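Bin Day: what went wrong with our two-armed tidy-up robot

Project report, second year robotics module, Leltden
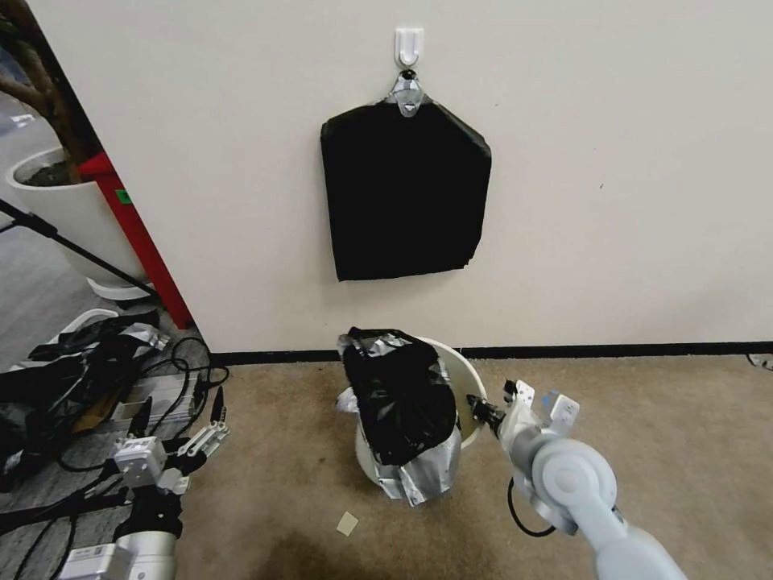 What we were trying to do

Our project was called Urnik, and the idea was simple enough (famous last words!). Two arms, one bin, and a bin bag that needed sorting out without a person bending down to do it. The right arm was meant to take hold of the bag at the rim and the left arm was meant to steady things from the other side. We had four weeks in the Kilgate building to get it working, and for the first 3 I'd say we were doing quite well.

The fault

On run 19 the right gripper closed on the bag, started to lift, and just kept squeezing. The bag was fine. The bin came up with it, tipped over towards the left arm and wedged itself against the fingers. Neither arm stopped. I was standing by the laptop and it took me far too long to reach the stop button, which we'd left on the wrong side of the desk next to somebody's lunch.

Nothing broke and I wasn't hurt, but my hand had been down by that bin a minute earlier, straightening the bag, so I went a bit cold afterwards.

What caused it

I went through the logs that evening with a large coffee. We had a force limit of 63 in the settings file and I'd always assumed both arms read it when they started up. Only the left one did! The right arm had a file of its own, left over from an earlier test, with the limit commented out. I'm fairly sure I did that myself in the first week, when the gripper kept letting go too early and I got fed up with it.

The second problem was that each arm only checked itself. If one hit trouble, the other carried on with its half of the job as if all was well.

What we changed

Both arms now read the same settings file, and the program refuses to start if the limit is missing. A stop on one arm stops the other. The button is taped down within reach of whoever is running the test, and hands stay out of the area while the motors are on, even for a quick tidy.

We also gave the safety check a name, Trevor, so people would remember to run it. It's a short script that closes each gripper on a sponge and looks at the reading. Silly name, but "have you done Trevor?" gets shouted across the room before every run now.

Still to do

The bag slips more often with the limit back on, so the grip itself needs work. I'd like to try softer fingertips on the right gripper first, and then slow the lift down a bit.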